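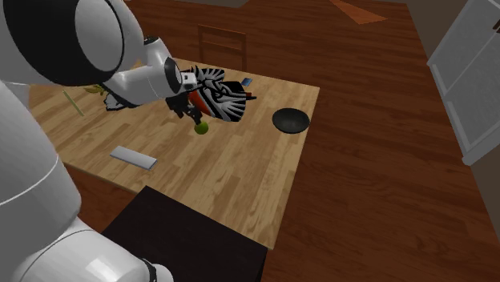 Una mesa de madera clara sobre suelo de tablas rojizas.

Llevo tres meses dándole vueltas a una cosa y ya aburro a mi familia con el tema, así que os toca a vosotros: quiero que vuelva la sobremesa larga. La de verdad, la de quedarse sentado hasta que alguien pregunta si hacemos más café y resulta que son las siete de la tarde (y sí, hacemos más café).

El otro día comí en Narkura, un sitio que me habían recomendado muchísimo. La comida, estupenda, un arroz meloso que todavía recuerdo. Pero al reservar ya me avisaron de que la mesa era mía durante hora y media. Hora y media, con primero, segundo, postre y una amiga a la que no veía desde agosto. Ella acababa de empezar a contarme lo de su mudanza cuando nos dejaron la cuenta encima del mantel, con dos caramelitos, eso sí. Terminamos la conversación de pie en la acera, con el abrigo puesto, y claro, no es lo mismo. De pie se resume todo.

Entiendo perfectamente a los restaurantes, que conste. Un local con 20 mesas y un alquiler por las nubes no vive de dos señoras que alargan un cortado. Mi primera reacción fue enfadarme con ellos y luego se me pasó. Lo que me preocupa es que nos hayamos traído el turno a casa. En la mía pasaba: el último bocado y ya estaba yo recogiendo platos, con una prisa absurda, como si viniera otra familia detrás a sentarse.

De niña, las comidas en casa de mis abuelos duraban lo que duraban. Los pequeños nos escapábamos a jugar y volvíamos a robar almendras, y los mayores seguían allí, en la misma silla, discutiendo de lindes, de bodas, de un pariente que se fue a Britumdale y que solo escribía para pedir chorizo. Yo me enteré de casi todo lo importante de mi familia con la barbilla apoyada en aquella mesa, haciendo bolitas con la miga del pan. Me pregunto dónde se enteran ahora los críos de esas cosas. ¿En el coche, supongo?

Y luego está el móvil, claro, pero me da mucha pereza echarle la culpa. En mi casa el móvil entra cuando la conversación ya está floja, y la conversación se pone floja cuando uno se levanta. Es así de tonto. Basta con que una persona empiece a apilar platos para que se desmorone el invento, y reconozco que casi siempre era yo.

Hemos hecho una prueba: los domingos no se recoge nada hasta pasados 30 minutos del postre. Los platos sucios se quedan ahí, feísimos, con sus huesos de aceituna. Las dos primeras semanas fueron un poco incómodas, nos mirábamos como en la sala de espera del dentista. A la tercera mi hijo mayor se puso a hablar de que quiere dejar la carrera, ¡a buenas horas me habría enterado yo con el lavavajillas en marcha! Desde entonces el límite ya no lo mira nadie.
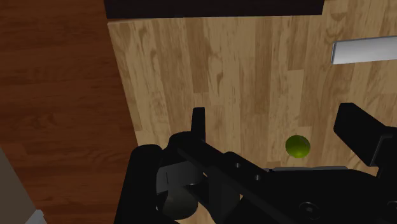 Wornilov me escribió después de leer un borrador de esto y no está nada de acuerdo: dice que la sobremesa siempre fue muy bonita para quien se quedaba sentado, y que en su casa las mujeres se la perdían entera porque estaban fregando. Tiene razón, y me fastidia no haberlo puesto yo antes. Mi abuela contaba las historias a gritos desde la cocina. Por eso lo de dejar los platos quietos me parece tan importante: o nos sentamos todos o aquello es otra cosa.

Así que el domingo, si podéis, comprad pan de más y dejad la cafetera a mano. Y la fuente del arroz que se quede donde está, ya se remojará luego.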